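Inventory of a Small Box

The firm of Brouwer occupied the upper floor of a brick building outside Londatberg. It had one large window, a metal ceiling and more chairs than it needed. Carter Marchand was sent there in May to settle a question of packing. The question concerned a cardboard box, a white plastic bag and the order in which the two should be handled.

He had been told to watch for a morning and write down what he saw. The work was done with hand-held grippers, one to each hand. 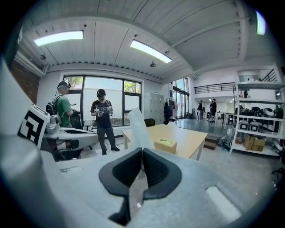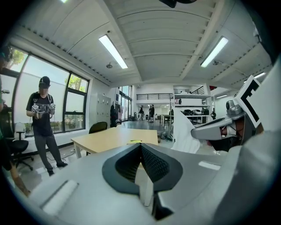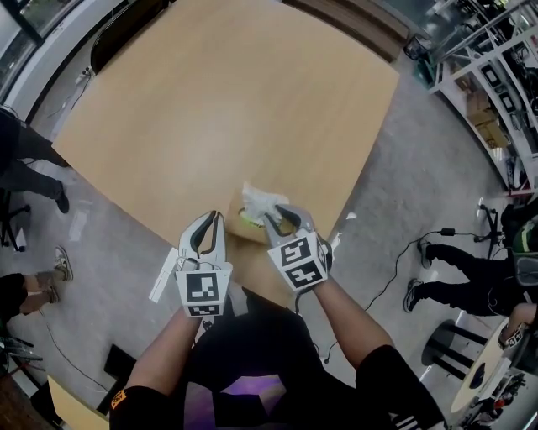
Marchand wrote the heading "Bag" and underlined it. A plastic bag has no fixed shape. It has a volume when filled and a surface when flat, and between those two conditions it has whatever shape it was last left in. The packing procedure, issued by the Filla office under the title Prultiten, gave the bag a single line: "Place bag." It gave the box 14 lines, including one on the direction of the label.

He considered that the proportions were wrong. A box keeps its corners when it is put down. A person can look away from it and find it again as it was. He wrote this in plainer terms, crossed out "find it again", and wrote "locate".

At a quarter past ten he asked whether he might try it with his hands. The supervisor said that hands were permitted before eleven. Marchand set the box on the table, near the front edge, and laid the bag on top. The bag slid off to the left. He laid it on again, folded once, and it opened slowly until it covered the label. He recorded both results. Under "Remarks" he entered: bag unfolds without being asked.

"You should pinch it in the middle," the supervisor said.

"The procedure says place."

"The procedure was written for the box."

He pinched it in the middle. It held. He measured the height of the pinch above the table with a steel rule and noted the figure, then noted that the figure would be of no use to anyone holding a different bag.

The Filla office kept 2,000 such bags in a store on the ground floor, flat, in bundles tied with paper tape. Marchand went down to see them before lunch. In the bundle they behaved well. Each lay on the next with its edges square, and he could not have said which of them would slide to the left. He took two, signed the sheet, and carried them up the stairs in a folder so that they would arrive in the state in which he had drawn them.

The first came out of the folder flat. The second had caught on the clip and had a crease across one corner. He put the creased one on the box. It stayed where it was, with the crease standing up a little, and offered a place to take hold of it.

He tried the flat one. It slid.

By late afternoon the light had moved off the table and the ceiling lamps were doing most of the work. Marchand had almost three pages. He drafted a replacement for the line in Prultiten: "Crease bag at one corner. Take bag by crease. Place on box, leaving label clear." He read it aloud to the supervisor, who asked how deep the crease should be.

Marchand took out the steel rule and went back to the table.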